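September 14, 2022

Sourdough starter, flour comparison, continued from the February notes.

Maltham whole rye and Azar white, both fed 1:2:2 by weight from the same parent. Jar weight 200 g starter after each feed. Water from the filter jug, same fill for both. Proofing box set to 76 F and checked with the probe at the start and end. The box reads a degree high at the top shelf, so both jars went on the bottom.

Rye peaked first again. The dome was gone by the time the white had doubled. Smell on the rye was sharp, close to vinegar. White was milder, more like yogurt. Rubber bands on the jars slipped during handling, so the rise marks from the morning are not to be trusted. Switched to tape.

Bake test used the white only. Dough was 600 g flour, salt at 2 percent, levain held back to the lower figure from last time. Bulk ran long. Shaped on the bench with too much flour under it and the seam did not close properly — visible as a split on the left side of the loaf after baking. Crumb tight near the base. Marking this as a shaping fault. It says nothing about the Azar flour.

Loaf 23 in the running list. The Lullo tin was not used, free-standing loaf only.

Still open: whether the rye is simply being fed too late. Next run will catch it at peak, with the interval shortened by two hours and everything else left alone. The Caruden scale drifts by a gram or two when left on, so zero it before each jar.

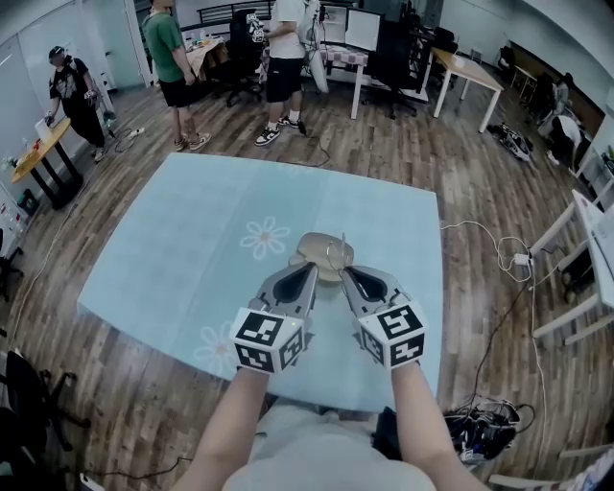 Comment added in the shared copy: the vinegar smell fits an underfed rye, and shortening the interval by two hours may not be enough at that box temperature. Try 1:4:4 on a split of the same jar, then compare peaks before changing the clock.

Agreed on the split. Two rye jars next time, one at each ratio, taped at the start. White stays at 1:2:2 as control.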